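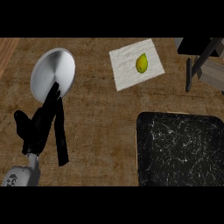

Reply from the Humton nursery says their river gum seedlings are doing fine, 1000 potted up and no losses worth mentioning. I'd like to see that on paper.

23 March 2023

Went through our own trays from Dadico. Of 20 tubes in the peat-free mix, 14 have a decent root plug. The other six are all top and no bottom — I wouldn't plant them. Label claims full colour and vigour in 4 weeks. Not on our bench.

Fanditau plot still too dry to dig. Recheck tubes in April before anyone orders more mix.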